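Filed under: Out and About / Lab Visits

I had been meaning to write up our trip to the open day at the Grostow lab since it happened, and now that it is the first quiet evening in a while, June 27, 2023, let me get it down before I lose my notes again. We went for the project they call Molto, and I came home with sore feet, a free pencil and a much better idea of how a robot can be taught without a robot in the building.

The short version goes like this. You hold a gripper in your hand, you do an ordinary chore with it, and a camera on the tool records what the gripper sees. Do that often enough and you can train an arm on it later. The people at our table had clearly explained it many times, but they were so kind about it, and they let the slow learners (me) ask the same thing twice! 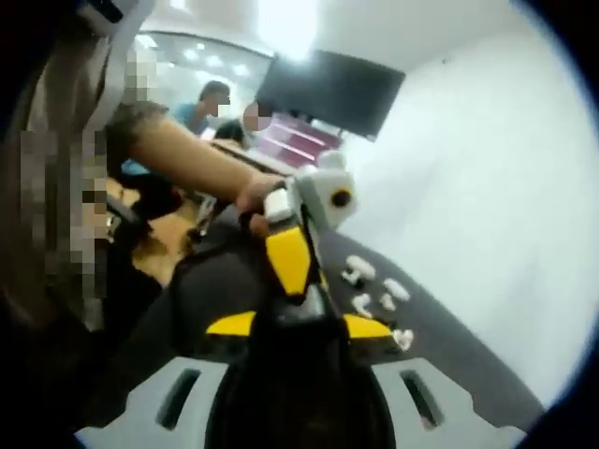 Hand-held gripper at the tabletop, small white pieces spread out beside it.

The result they were proudest of had to do with variety. The Molto group gathered 1,604 recordings in all and kept 1,303 after throwing out the ones where tracking was lost. Then they trained one policy on recordings from 6 rooms and another on the same number from 2 rooms, and tried both in a room neither had seen. The six-room one did far better, and adding more takes from the same two rooms hardly helped the other at all. I found that rather cheering - it seems a robot gets as much out of a change of scenery as I do.

There was a good long talk about wrists, too. New people tend to turn the tool faster than an arm ever could, and those recordings are of little use afterward. Everyone who joins the project spends a while learning to slow down, and I can report that it is harder than it sounds.

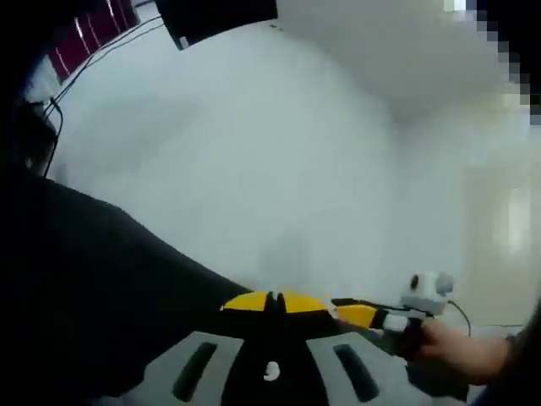 A close view of the yellow and black parts, with one hand on the arm of the tool.

Soft things got their own part of the visit, and I could have stayed there all afternoon. A hard box has the same shape every time you meet it, but plush squashes and flops and leans, so the recordings need to cover many ways of holding the same toy. Their next round, planned for February, is meant to be nearly all soft objects. 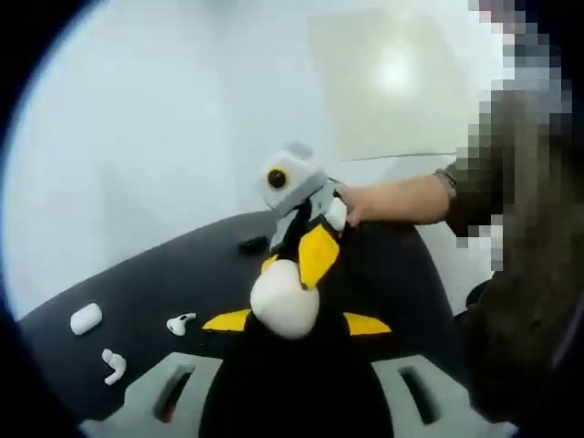

Abdel Hamid wrote in after reading my draft to say that variety of rooms is only half of it, and that he would want to see the same test with different people holding the tool before believing the gap is all about scenery. Fair enough, and I have passed the question on to the lab.

We finished with coffee at Nasetti, across the road, where the almond cake is worth the walk on its own. Go early if you can, as the last slice went while we were still in line.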